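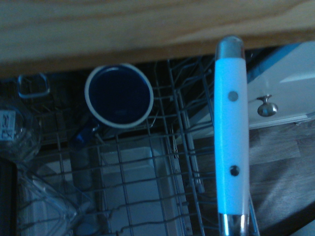 Search posts people tags

Yuzhen Xia
House rules for anyone running a robot arm in a real kitchen. Wrote these up for the Sesemix crew, posting here becuase people keep asking — short thread

1/ Knives. Handle up in the rack or it doesn't get picked. No blade-first grabs, no "just this once". Person with the stop button stays within reach the whole run.

2/ Glass gets its own grip force limit. Ours is set way under the one for mugs. Write the number on the run sheet, not on your hand (Lajos)

3/ Dishwasher door down = trip hazard. Nobody walks that side while the arm is live. Same goes for cables on the floor.

4/ Small stuff off the counter before you start, or put it in the task list. Pick one. A pen is an object too.
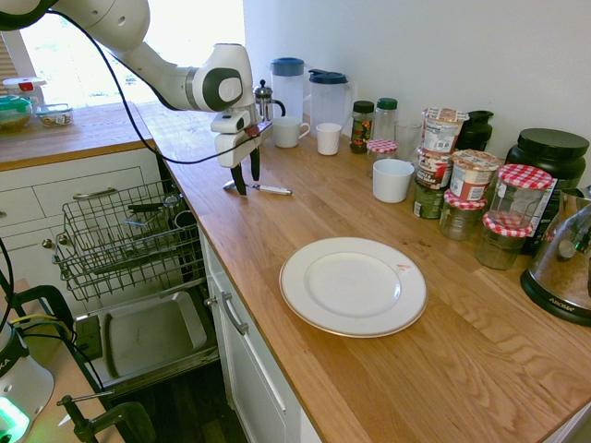 Pen, plate, open dishwasher. Arm side of the counter.

5/ Log every stop, even the dumb ones. We have 1,127 runs and 294 logged stops. Most useful file we own.

6/ Food contact: wipe the fingers between tasks, change pads every 24 runs. Jianguo Mao wants 500. No.

7/ Written rules beat "everyone knows". Dirkia had none when I started there and it showed

Will add the lone working rule once Jianguo Shao signs off — draft is with him. Send me yours if you have them, espcially for knives

Last updated: May

Recent
Gripper pads, what we tried
Stop button placement at Drilurcombe
Run sheet template v3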